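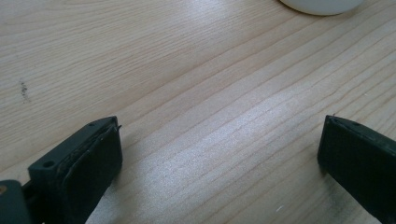 One of the pale wooden tabletops at Olton, with the grain running across the surface and a small dark mark to one side.

Tables at the Olton community dining room are to be kept in use following a review of the furniture, it was confirmed in March. The room's existing wooden tops will be cleaned and re-oiled, and no replacements will be ordered this year.

The review was carried out by Lise Girard, furniture adviser at Poirier, who inspected the tops for staining, splits and wear. Her report found that small marks of the kind left by everyday use do not affect the soundness of the wood and need not be sanded out. Deeper damage will be treated on site.

The work has been priced at £563, to be met from the room's maintenance budget. Ciarán Phelan, facilities manager, said: "These tables are used at every meal and they have lasted well. People like the look of the wood and have asked us to keep it."

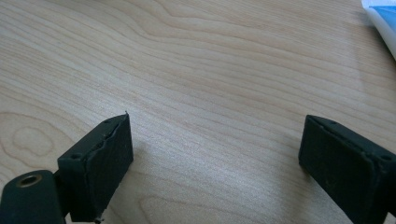 Wavy grain and oval rings in a light-coloured tabletop at Olton.

Users are asked to place mats under hot dishes and to wipe up spills promptly with a soft, damp cloth. Scouring pads and bleach should not be used on the tables. Printed guidance will be available at the serving hatch.

The dining room will remain open while the work takes place, with up to 50 seats available at lunch. Enquiries about group bookings should be addressed to Melati Chong at the Olton office.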